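1/ Thursday night laundry thread. I do the wash for a rec basketball team, the Flarnedgate squad, and have for 5 seasons. People keep asking how I keep the red stuff from wrecking everything else, so I'm writing it down in one place.

2/ Red goes with red. Jerseys, shorts, practice tees, all in one load, cold water, 800 spin. I tried a higher spin once and the numbers on two jerseys cracked.

3/ Turn printed things inside out before they go in. I turn them back before folding. If you fold them inside out you will hear about it at the gym.

4/ I don't use a table for folding. I use the wide gray padded bench. It's the right height and nothing slides off the fabric. 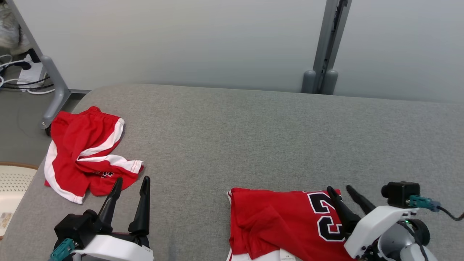 Shorts still in a heap on the left, number 23 on the right.

5/ Jerseys first. Lay flat, number up, smooth out with your hand, sides in, then fold in half. I stopped ironing them years ago.

6/ Shorts take longer than you'd think. The waistband wants to roll over. Pull it straight, put one leg on top of the other, line up the side stripes, fold once. If the stripes match, the rest is fine.

7/ Someone asked about detergent. I use Zamotance, the unscented one, 350 per box at the warehouse store if you get the big pack (that's loads of powder in grams per scoop bag, not dollars). One scoop bag does me most of a month.

8/ Cotton tees are the annoying part. They come out twisted and the sleeves hide inside. Find the hem, find the shoulders, give it a shake, then lay it down. Check the care label if it's a new one. Some of ours say low heat only. 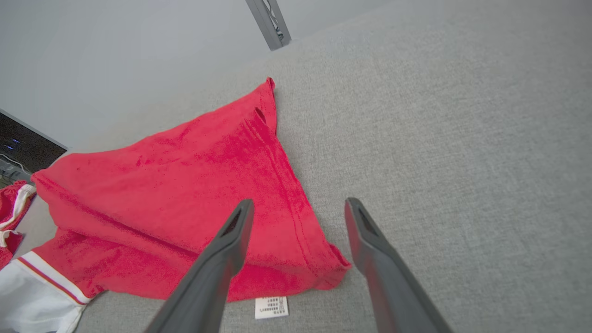

9/ Packing order for the bag
Tees on the bottom, then shorts, then jerseys on top so they don't crease. I use a Jullwood duffel. It holds 12 full sets if you don't throw shoes in with them. Please don't throw shoes in with them.

10/ Replying to a few at once: no fabric softener on the jerseys. No dryer for anything with a printed number. Yes, I hang the shorts too. They're dry by morning if the window is open.

11/ Still have socks to match. Bag goes in the car before work.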